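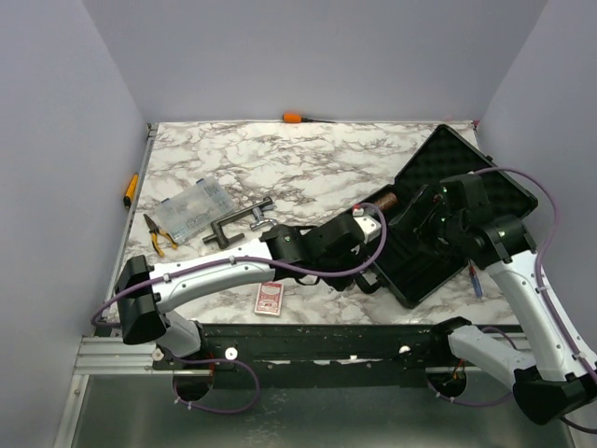 The Plitari two-arm bench at the Horrocks shared workshop, with an open hard-shell case and hardware organizer on the work surface.

HORROCKS WORKSHOP MEMBERS RELEASE BUILD FILES FOR PLITARI TWO-ARM BENCH

The Plitari group at Horrocks, a shared workshop, will release the full build files for its two-arm bench in October. The package contains cut lists, wiring diagrams and the control software, Pikov, version 5.

Both arms are mounted on a black metal beam along the near edge of the table. Cables are tied to the outside of the links, so a length can be replaced without opening a joint. The bill of materials lists 47 parts.

"Most of the revisions were to cable routing," said Gemma Lockwood, who leads the build. "The first layout pulled at the wrist."

Test logs from 200 sorting runs with hand tools and small hardware are included. A further 400 runs are planned under Jultier, the group's scheduling tool.

Files will be available at the workshop desk and on the Horrocks members' page.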